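**Grosbridge Comics Archive: Reprint and Cataloguing Group**
Minutes, February meeting, 7:00 p.m.

Chair: Annelies De Bruijn
Quorum met. Previous minutes accepted with one correction: item 3 should read "inker", not "letterer".

### 1. Cataloguing

The catalogue now holds 691 entries. Of these, 107 still lack a confirmed colourist. The Chair asked that the field be left blank where the printed credits are silent, and that guesses based on style go in the notes field with initials.

Entries for the Goltano weeklies use two different numbering systems, one from the cover and one from the indicia. Agreed: indicia number is primary, cover number is secondary. Existing records to be changed in one batch. 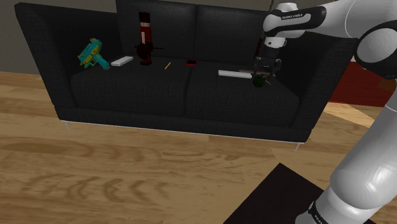 Duplicate records for annuals were discussed. A reissue with a new cover and unchanged interior will be treated as a variant. A reissue with any altered page gets its own record.

### 2. Villanueva reprint volume

Page count is fixed at 16 signatures. Seven stories are cleared. The eighth is held up over the source for pages 4 and 5, where the only available copy has heavy show-through. Options considered:

- scan with black backing and adjust levels
- re-letter the affected balloons
- drop the story and run the cover gallery in its place

Preference was for the first option. A test scan at full size is to be reviewed before any re-lettering is approved. Wash tones must not be converted to line art at any stage.

The colour proofs run warm. The printer has been asked to lower the yellow on the two splash pages and supply new proofs on the final stock.

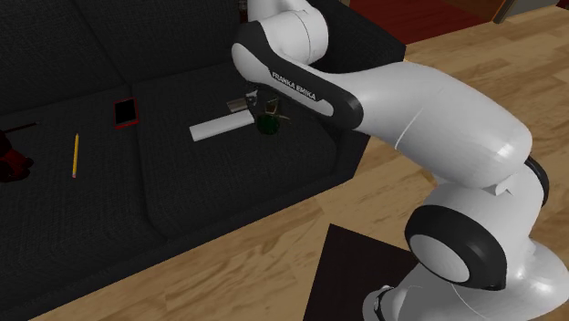 Spine text will read top to bottom, to match the earlier volumes. The introduction is over length and goes back to its author for cutting.

### 3. Storage

Mylar sleeves for magazine-size issues are nearly used up. Standard comic sleeves are not to be substituted, as they bend the corners. Reorder approved in the larger box size. Backing boards to be checked for acid content on arrival.

### 4. Veltport fair

Half table booked. Stock limited to duplicates and the previous reprint volume. No archive copies to leave the building. Price labels go on the sleeve, never on the cover.

### 5. Actions

- A. De Bruijn: write to the printer about proofs; return the introduction
- Cataloguing: batch change to Goltano numbering
- Scanning: test of pages 4 and 5
- Supplies: order magazine sleeves and boards

### 6. Other business

A request to lend original art for display was deferred until the terms of insurance are received in writing.

Meeting closed 8:40 p.m.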